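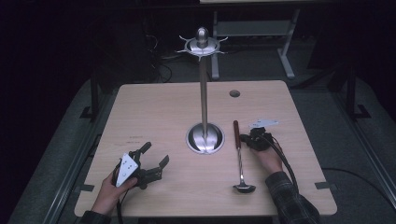

Two-gripper station with the mug tree stand and ladle. Left gripper open, right gripper closed.

Slip fault on the hand-held grippers: FAQ

Which units are affected?
Rudance hand-held grippers with flat finger plates, used at the Darnden site. The fault was logged 11 times in March. Other finger types are not covered on this page.

What goes wrong?
The plates close fully on a thin handle or rod, the software reports a good grip, and the part rotates or drops. Fault code 907 appears only if the plates travel past their closed position — so most slips leave no code at all. 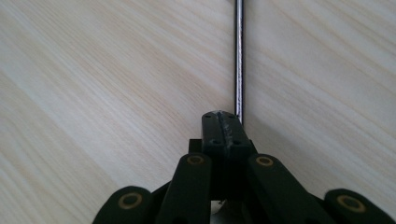
Wear on the plate faces is the first thing to check. Replace both plates as a pair, even if one looks fine. Then check each pivot for side play and tighten the plate screws.

Is it a safety issue?
It can be. A metal utensil dropped from full reach can hit a foot or a cable. Stop the session after 3 slips on the same gripper and tag the unit.

Can I keep recording with a tagged unit?
No. Unplug it first, then swap it.

How often should plates be inspected?
Every 20 hours of use. The earlier interval was too long and has been withdrawn.

Does recalibration fix it?
No. Recalibration resets the closed position and can hide code 907 — replace the plates before you run it.

Who takes fault reports?
Brenda Fairclough. Include the unit number and the object in use.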